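An Open Day at Quinlan

I have walked past the long brick building at Nestolley more times than I can remember, usually in the rain and usually late for something, and never once gone in. So when Catríona Hennessy wrote to say that the Quinlan plumbing workshops were opening their doors on 24 October 2019, I put on my good coat and took the early bus — and I was still far too early, but they gave me tea.

Catríona led our group herself. She has a lovely way of stopping at every shelf as if she'd just thought of something to tell you about it. Quinlan trains people for the pipe trades and keeps a parts store for repair work in the old apartment blocks, and there are 3000 fittings in the store, all in gray drawers with handwritten cards. Eoin Mulcahy, who runs the store, let us pull the drawers open. I could have stayed there all morning (I have a weakness for small heavy things in drawers).

The parts room

Next came a bright room where the parts are laid out for new trainees to learn by name. I had expected to be bored, I'll admit, having lived with leaky taps most of my life, but there is something very pleasing about a fitting seen on its own, away from the dark space under a sink. My favorite was a little brass gate valve with a bright red handwheel, standing up straight on a white table with half of a white plastic pipe clamp lying in front of it. Catríona explained that a gate valve is meant to be either fully open or fully closed, and I thought guiltily of the one at home, which has been halfway for years.

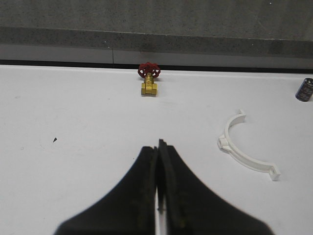 The bending shop and lunch

After that we crossed the yard to the bending shop, where Saoirse Scanlon showed us how to put a curve in copper pipe without flattening it. She makes it look like folding a napkin. Two of us had a try, and mine came out with a kink you could hang a hat on, but she was very kind about it and let me keep the piece.

Lunch was soup and brown bread in the canteen, and plenty of it. I sat with a retired fitter who had trained at Nestolley when the heating still ran on coal, and we talked so long that I missed the start of the talk on water pressure. I caught the end, and the slides were good.

If you'd like to go, the next open day is in April. Wear flat shoes for the yard, and ask Eoin to show you drawer 300.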